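3.2 Estado de las prendas antes del doblado

El corpus de Seltari reúne 1,711 registros de doblado sobre mesa. Cada prenda se deja arrugada sobre un mantel claro – sin alisarla antes. 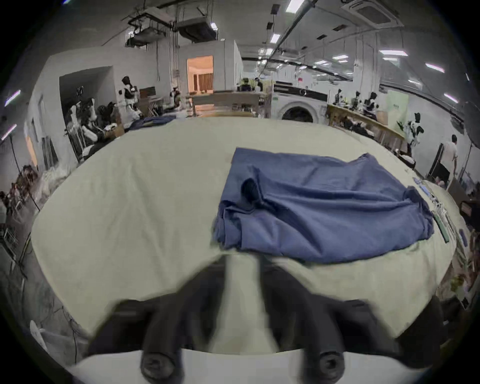
Figura 4. Prenda azul parcialmente doblada sobre la mesa.

Las telas sueltas se toman por un pliegue y se levantan antes de extenderlas.

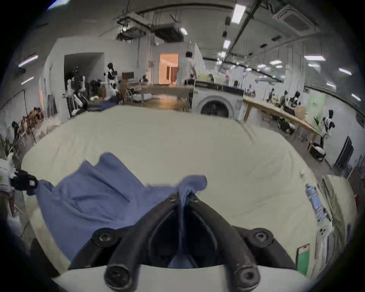
Macario Zepeda objetó que alisar primero las esquinas ahorra correcciones; su variante se evaluó en 332 registros.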